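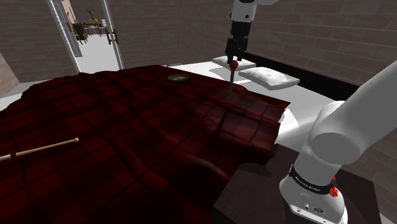
Bedroom render: red plaid blanket, dark brown nightstand.

How to get your first single ready for release

You've finished the song and you want it on the streaming services with a video to go with it. The steps below suit a solo artist or small band releasing without a label.

1. Pick a date
Give yourself at least 4 weeks between uploading the track and release day. Six is better if you plan to pitch to playlists. Avoid December, when holiday music fills every list going.

2. Export the master
Ask your mastering engineer for a 24-bit WAV. Keep the file name simple: artist, title, version. Listen to the whole thing on headphones and then in a car before you send it anywhere.

3. Upload to a distributor
We used Jekumska for the last two Toprak singles and had no trouble, but most distributors ask for the same things: the audio, square cover art, songwriter credits and a release date. Check the spelling of every credit. Fixing one after release can take weeks, and in one case our drummer was listed under the wrong name until October.

4. Register the song
Join your local performing rights organisation if you haven't already, and list each writer's share. Agree on the split in writing first — a short email that everyone replies to will do.

5. Make a simple video
You don't need a crew. A single location, good light and 2 full takes will give you enough to edit. Budget for food and travel. Ours cost $300 all up, and over $200 of that was renting a lens. Sync the footage to the master, not the demo.

6. Write to blogs and radio
Keep it to one paragraph. Say who you are, where you're from, what the song sounds like and when it's out. Include a private streaming link and leave attachments off. Community radio is worth the effort, and the programmers at smaller stations often write back.

7. Announce the shows
If you're touring behind the single, post the dates on the same day as the video. Put the ticket link in your profile as well as the post.

Next: booking a four-date run with Pitell, and what to put in a stage plot.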